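The Pantry Shelf Gallery: Refills, Pouches and Little Trays

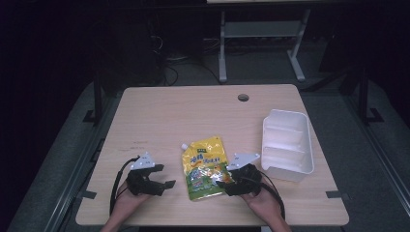

I've been meaning to put this page together since April, when Thierry Collet and I finally cleared out the long cupboard at Stivthorpe and discovered how much of our cooking now comes out of pouches. My mum kept everything in jars and would have been scandalised, but I've grown terribly fond of them (they pack flat, they weigh next to nothing, and you can squeeze out the last spoonful if you're stubborn about it). The yellow one with the big blue Chinese characters is a favourite of mine for colour alone, and I do like a spout with a proper little white cap, so much tidier than snipping off a corner and hunting for a peg. The white divided tray beside it is the sort I'd recommend to anyone starting out on a shelf of their own. Three compartments is plenty for a small household, and the walls are high enough that things stay put when you pull it forward.

A few notes for those who wrote in after the last gallery, and thank you, I've read every one:

On trays. Mine came from Gaillard, the homewares shop in Arnby, and they're still the ones I reach for. Measure your shelf first! I was 40 mm out on my first lot and had to give them to my neighbour, who keeps her seed packets in them and is thrilled.

On labels. Plain masking tape and a laundry marker. I write the month I opened it on the back and leave the front alone, because half the pleasure is the printing.

On keeping pouches upright. Tall ones at the back, short ones in front, and anything slippery gets laid down flat. Thierry favours an old toast rack, and I've come around to his way of thinking.

On empties. Rinse, drain over the sink, and check with your own council before they go in any bin, as the rules at Catonska are quite different from ours.

More shelves to come once the spice drawer is fit for visitors.

Colette Mallet, January 2021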